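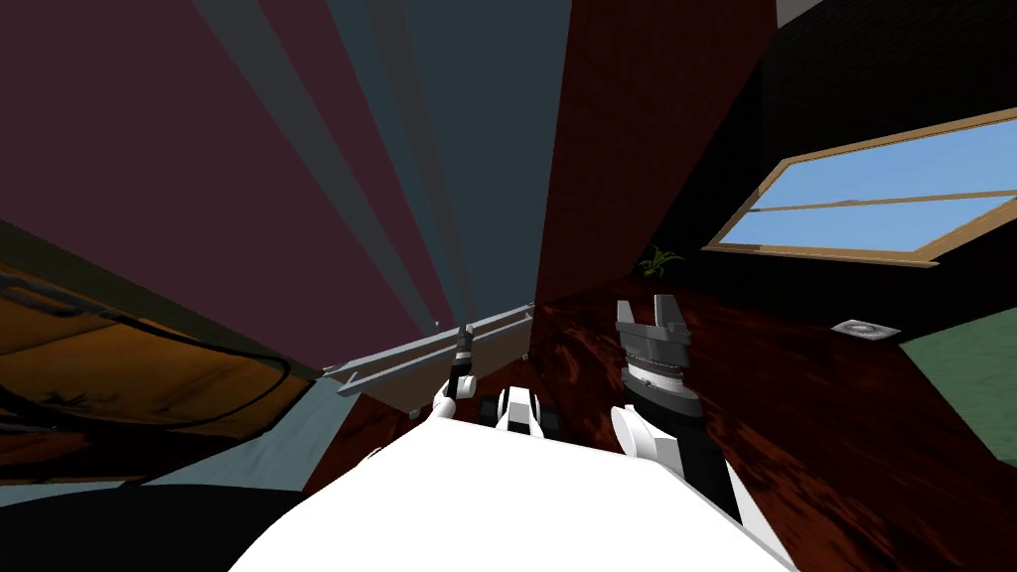
By the Plikia Young Readers Desk
May 24, 2022
Reading level: grades 4 to 6

How a robot gets its examples

A robot arm does not know how to pick up a cup. It has motors that bend its joints, and it has a computer that tells the motors what to do. The computer needs a set of rules for choosing each move. In older robots, people wrote those rules by hand. In many newer ones, the computer works the rules out from examples.

One example is called an episode. An episode is a recording of one try at one task, from start to finish. It holds two kinds of information. The first kind is what the robot senses, such as camera pictures and the angle of every joint. The second kind is what the robot did next. The two are saved together many times each second.

The robot at the top of this page is in a simulation. A simulation is a world drawn and calculated by a computer. The wood floor, the window and the potted plant are made of numbers, and so are the two arms. Each arm ends in a gripper, the part used for holding things. The gripper on the right is open in a U shape.

The Fleltholm project collects episodes in simulated rooms like this. A person moves the simulated arms with a pair of hand controls. The task might be "put the block in the bowl." When the try is over, the person marks it as a success or a failure. Then the room is reset and the next try begins.

The rooms are changed between sets. A table may be moved, or the floor given a new color. If every example came from the same room, the computer might learn the room instead of the task.

In February the project recorded 417 episodes of one task. Of these, 90 were removed. Some had missing data, and in others the person had stopped partway. That left 327 for training.

Training means the computer looks at what the robot sensed and guesses the next move. The guess is compared with the recorded move. If the two are different, the computer adjusts its settings by a small amount and guesses again.

After training comes testing. The robot tries the task 100 times with no person at the controls, in rooms it has not been trained on. In the first Fleltholm test it succeeded 60 times. The team then recorded more episodes of the parts it got wrong.

Words to know

Episode: a recording of one try at a task.
Gripper: the part at the end of an arm that holds things.
Simulation: a world calculated by a computer.
Training: adjusting a computer's settings by using examples.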